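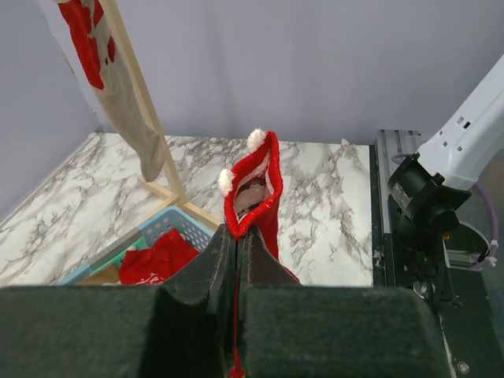
How do you tell whether a gripper is any good? Run the same boring task on it until you stop being surprised, then swap the fingers and run it again.

*(Pause. Let them read the title slide. Water.)*

## 1. Why socks

Start with the stocking. People expect a cube. Every gripper comparison I've read uses a cube, and every gripper I've bought was wonderful at cubes.

- Stockings fold over and change shape when you look at them sternly.
- Fuzzy trim and pom-poms: hard for the camera, worse for the fingertips.
- The job: take it out of the basket, bring it to the stand, hang it up. A bored six-year-old could do it. Keep that in mind when we get to the numbers.

Say out loud that it was August. Somebody will ask anyway.

## 2. What we compared

Three sets of fingers on the same arm. Same controller, same wrist camera, same marble-look tabletop.

**Ristier stock fingers.** Hard plastic, as shipped. Precise, fast, and about as good at holding cloth as a pair of chopsticks in the hands of a beginner. They pinch the cuff nicely and then the stocking slides out on the way up.

**Sorkholm soft fingers.** Lovely brochure. They wrap around things, which is great for a pear. With a flat piece of fabric they close on themselves and come back up looking pleased.

**Felt-padded fingers, ours.** Dark green, because that was the felt we had. Broad at the base with a narrow ridged tip. They look like a craft project and I've stopped apologizing for it.

*(If the room is awake, ask for a show of hands on which one wins. If not, move on.)*

## 3. The numbers

1108 grasps in all. Read this slide slowly, it's the only one with a table.

| Fingers | Grasps | Stocking still held at the stand |
|---|---|---|
| Ristier stock | 355 | 41% |
| Sorkholm soft | 355 | 36% |
| Felt-padded | 398 | 80% |

Yes, the felt row has more grasps. We let it keep going one Sunday and forgot to stop it. Dropping the extra runs moves the result by less than a point. I checked, so that you wouldn't have to ask, and you'll ask.

What the table leaves out: "held at the stand" is a generous thing to measure. Hanging it on the pole is another matter, and I'll come back to that if there's time. There won't be time.

## 4. Camera

Wrist camera only for most runs. Good view of the fingertips, good view of whatever is between them, and a terrible view of everything behind it. Once a stocking is up in front of the lens, the arm is working largely from memory.

We tried adding a fixed overhead camera. It helped with finding the basket. It did nothing for the cuff, which is where we needed the help.

Mention the exposure problem: white trim over a pale tabletop. We turned auto exposure off on day two and should have done it on day one.

## 5. Controller

- Friesen position mode: closes to a set width. Fine until the fabric bunches up, then it squeezes like it has a grudge.
- Friesen force mode: much better on cloth. Needs tuning for each finger set, and the manual's advice on tuning is one sentence long.
- Dorkon adapter board: we ran it at 100 Hz. It claims to go higher. We also claim lots of things.

Force mode was used for every row in the table. Say this before someone in the second row says it.

## 6. Things that broke

Felt wears. It pills, goes shiny at the ridge and starts letting go. We re-glued twice. Budget for glue.

Cables. Any cable with slack in it will find the joint. Tie them down and leave enough loop for the wrist to turn.

*(Skip the failure video if we're past 2:40. If we're early, play it twice, it's the part they like.)*

## 7. Questions

Likely: Would it work on towels? Haven't tried. Gloves? Tried, badly. Can we have the finger files? Yes, the link is on the last slide, bring your own felt.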